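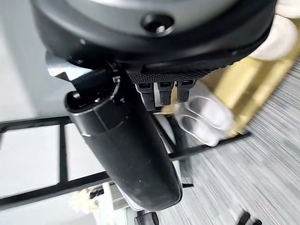
Filed under: Members' Notices > Premises and Stores
Last updated: Dec 9, 2022

Re: Packing of shared stores before the Wirnia move

Dear members,

The office thanks the Cakus section for its enquiry, which is quoted below for the benefit of the whole list.

> Could the office please confirm whether sections are to pack
> their own shelves, and whether part-filled boxes will be
> accepted? We hold a good deal of small stock and have
> received only 8 crates.
> Cakus section

Each section is responsible for packing its own shelves. Part-filled boxes will be accepted, provided that the lid closes flat and the contents are listed on the outside. Small items should be bagged by type and labelled before they are placed in a crate.

A further 133 crates have been ordered and may be collected from the Mahmoudi building during normal office hours. Sections are asked to take only what they require, as 300 must serve the whole organisation.

Glass and liquids are not to be packed with general stock. They should be left on the lower shelves, clearly marked, and will be moved separately to the Asar store.

Any section wishing to dispose of furniture must obtain written approval beforehand. Chairs and cupboards left in the corridor without a label will be returned to the section concerned.

Further questions should be addressed to the list.

Premises Office

2 shares | 8 comments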